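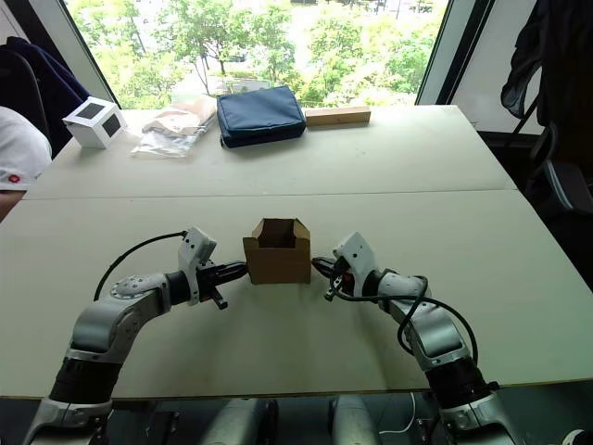

Slide 4: One box, two arms, and a long afternoon

Start talking before they finish looking at the slide. They'll look anyway.

The job is packing. Four things wait at the back of the table: a white box, a plastic bag, a navy zippered pouch, a block of wood. The cardboard box goes between the grippers. A five-year-old would be finished by now, and would have asked for a snack.

Say what an episode is. One person drives the arms from start to finish, we record the joints and the cameras, and that counts as one. Then we put everything back and do it again. Pause here. Let "again" sink in.

Numbers, slowly:
Target for the Trollum set: 1000 episodes.
Recorded so far: 2886.
Yes, we passed the target. Katsuhiko Ikeda moved it. He will be in the second row, so be nice.

Why so many? The first 197 were all mine, and I am a creature of habit. I always took the block first. The model learned to take the block first, with great confidence, including on days when there was no block. (Wait for the laugh. If no laugh, go on to the bag.)

The bag: it never lies the same way twice. We used to smooth it out before each run, to be helpful. Zanton, who tested our first model, did not smooth anything out, and sent us a short email. Now we drop the bag from about shoulder height and leave it how it lands.

Slide 5: What we throw away

Ask the room: if I drop the pouch and pick it up again, is that a bad example? Take two or three answers. Someone will say yes.

We keep those. We used to delete them, and ended up with a model that had never seen a dropped pouch and had no idea what to do about one. It stood there. I know the feeling.

What does go: runs where a camera froze, runs where the driver stopped to chat, and one full batch of 60 labeled "Dafis" when the task was Kutent. My labels. Move along quickly.

If short on time, skip the Kutent chart and go straight to the failure clips. They like those better anyway.

Water is on the left. Don't put it on the laptop.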